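April, bench notes, resurfacing job for the Habte room

Started 2 pm. Ayuba had the old finish off the bench top before lunch, so I went straight to wiping down. Two passes with the grey cloths, then left it alone while I sorted the offcuts. Colour is the pale grey-white Naa picked from the Stetitden card. Matte, as ordered.

Sanded the test panel at 200 grit between coats. Coat thickness not measured - gauge is still with Kobina.

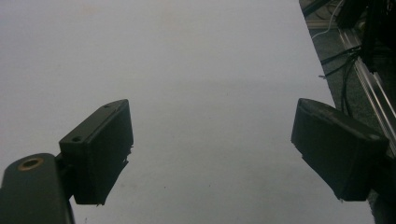

Specks are the main thing to watch. Small ones can stay, anything that catches a fingernail gets cut back and touched in. Mariama wants the filter on the extraction fan changed before we do the next top. I agree. It has done more than 11 jobs.

Edges: keep them straight, no rounding over. Masking tape off while the coat is still soft, pulled back on itself.

To do: get the gauge back, order tape, ask Nkrumah if the second bench gets the same colour or the darker grey.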